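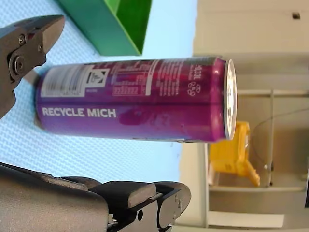 A purple can, with "RECYCLE MICH" printed on the side.

Betden Shared Electric Cars: where we are as of July 14, 2023

Hi Eugénie,

You asked for the short version this time, so I'll try (you know me, no promises).

Both cars are on the road! The second one, the blue hatchback from Mondell, sat at the dealer for ages waiting on a charge port door, and I'd pretty much given up on seeing it before fall. Then they called and said come get it. Gregor Lamont drove it back with the air conditioning going the whole way and still had plenty of battery left, so he's stopped grumbling about range for now.

Members have driven 2751 miles so far this quarter. Our target in the grant was 3000, so we're short, and I'd put nearly all of that on the weeks we only had one car to lend. The white sedan was booked solid and we turned people away most evenings. I don't want to change the target. I think we can make it up next quarter with two cars running.

Charging is the part I'm less happy with. The plug at the Alvarado Street lot works great. The one behind the library keeps dropping the session after a few minutes, and the installer has been out twice and swapped the cable both times. Same problem! I've asked for a whole new unit under warranty and I'm waiting to hear. Until then both cars share Alvarado, so whoever brings one back late has to call the next driver and sort it out between them.

Money: we spent $925 on tires for the sedan, which wasn't in the budget. These cars are heavy and they chew through the front pair faster than I'd planned for. Could we move that over from the signage line? We still have the old signs from Merer and they look fine to me.

Drivers mostly love the quick pickup at lights and the quiet. The complaints are about the touchscreen (too many menus just to turn on the defogger) and the back seat of the hatchback, where tall teenagers do not fit.

Mileage logs and the tire receipt are attached. Let me know about the signage money when you get a chance, and I'll send the charger news as soon as I have it.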